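Capítulo 5
El juego y la construcción del significado

Por Annick Gill
Noviembre
Compartido 40 veces · 5 comentarios

Un niño de dos años coge un bloque, se lo lleva a la oreja y dice «hola». Nadie le ha enseñado esa acción como una lección. Ha visto a los adultos hablar por teléfono y ha encontrado en el bloque un tamaño y una forma que le sirven. Durante unos segundos el bloque es un teléfono, aunque el niño sabe perfectamente que no lo es y, si se le pide que recoja los bloques, lo guardará en la caja con los otros.

Este capítulo trata de esa capacidad, que llamaremos función simbólica, y de las condiciones en que aparece durante los primeros años. El capítulo 4 se ocupó del juego sensorial y motor: chupar, golpear, dejar caer, encajar. Aquí pasamos a las acciones en las que un objeto, un gesto o una palabra ocupa el lugar de otra cosa.

5.1 Qué entendemos por juego simbólico

Usaremos la expresión «juego simbólico» para referirnos a toda actividad voluntaria en la que el niño trata una cosa como si fuera otra, atribuye propiedades ausentes a un objeto o actúa en una situación imaginada. La definición incluye tres casos que conviene distinguir. En la sustitución, una cuchara hace de peine. En la atribución, la muñeca «está mojada» y hay que secarla. En la creación de un objeto ausente, el niño bebe de una taza que no tiene en la mano.

Los tres casos no surgen a la vez. Lo habitual es que las primeras sustituciones se apoyen en un parecido físico. El palo sirve de caballo porque se puede montar, y una pelota difícilmente hará ese papel a los dos años. Más adelante el parecido pierde peso y basta con un acuerdo: «esto era el barco».

5.2 El material y sus límites

Se ha discutido mucho si los juguetes figurativos, es decir, los que representan algo reconocible, favorecen o estorban el juego simbólico. Un animal de plástico o una fruta en miniatura ofrecen al niño pequeño un punto de partida claro. A cambio, dejan menos espacio para la sustitución. Los materiales poco definidos, como telas, cajas o piedras, exigen más al principio y admiten más usos después.

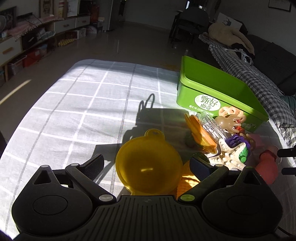

La observación en aulas sugiere que la oposición entre ambos tipos de material es menos tajante de lo que parece. En la escuela infantil Hurotholm, la maestra Siiri Siliņa registró durante un curso 193 episodios de juego libre en niños de dos y tres años. Los más largos combinaban las dos clases de material: una figura hacía de personaje y los objetos sin forma precisa se convertían en casa, comida o camino.

De sus notas se desprende también que la cantidad influye. Cuando la cesta contenía 40 piezas, los niños dedicaban buena parte del tiempo a vaciarla y a cambiar de objeto. Con menos piezas volvían sobre las mismas y les asignaban papeles estables. Siliņa no interpreta este resultado como una norma, y advierte que el grupo era pequeño y se conocía bien.

5.3 El papel del adulto

El adulto interviene incluso cuando permanece callado. Decide qué hay en la sala, cuánto dura el rato de juego y si lo construido puede quedarse en su sitio hasta la tarde. Cuando además participa, puede hacerlo desde dentro, aceptando el papel que el niño le asigna, o desde fuera, con preguntas y propuestas. Las preguntas de comprobación («¿de qué color es?») suelen interrumpir la acción. Las que aceptan la situación imaginada («¿adónde va el tren?») tienden a prolongarla.

En el apartado siguiente veremos cómo evoluciona esta relación cuando entran en juego otros niños y hay que negociar los significados.

Comentarios

Etelka Jakab
Lo uso con mis alumnas de primero. La distinción entre sustitución y atribución les cuesta, vendrían bien más ejemplos.

Lukian Didenko
¿Los registros de Hurotholm se pueden consultar? Me interesa cómo se decidió dónde acababa un episodio.

Ildikó Kiss
En mi aula pasa lo mismo con las cestas muy llenas. Retiramos la mitad y la vamos cambiando cada mes.

Lukian Didenko
Gracias, Ildikó. ¿Con qué edades?

Ildikó Kiss
Dos años, casi todos.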